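Cups, trays and the spoon problem

22/11/2020

Quick one today, bread is in the oven and I have 16 minutes before the timer goes.

So I've been rethinking the coffee table setup. The long white table with the wood edge, a tray, cup and saucer, one spoon. That's it. No sugar bowl, no milk jug, no little plate of things. The jug moved to the shelf back in April and I haven't missed it once.

The tray is the big beige one from Vendell. Paid too much for it. Love the rounded corners though, crumbs wipe straight out, no digging in a seam with a toothpick like the old Clerico one. Sorry Clerico.

Cup and saucer are the wide kind with the thin line around the rim. Good for soup too!! Wide cup means the coffee cools fast, so drink up.
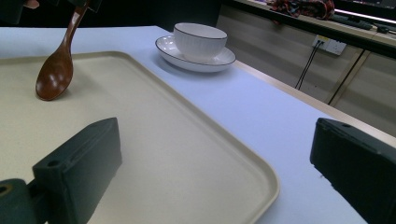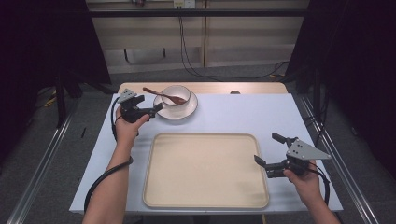 Michalis Kyriakidis

Now the spoon. Wooden, reddish brown, nice and shiny in the bowl. I go back and forth on where it lives. In the cup it's easy to grab, but the handle sticks out and my sleeve catches it every single time. On the tray it looks neater, and then it rolls about when you carry teh thing. Saucer is too small for it really. Two weeks of trying both and I still can't pick.

My sister says just use a metal teaspoon like a normal person. No. Metal on a nice cup, that scraping noise, can't do it.

Care stuff, someone asked: wash by hand, dry right away, drop of oil when it starts looking dull. Don't leave it soaking overnight, I killed a good one from Nikolaidis that way, split right down the bowl.

Next up is the shelf, which is a mess, and maybe a bigger saucer if I can find one that matchs.

Timer. Gotta go.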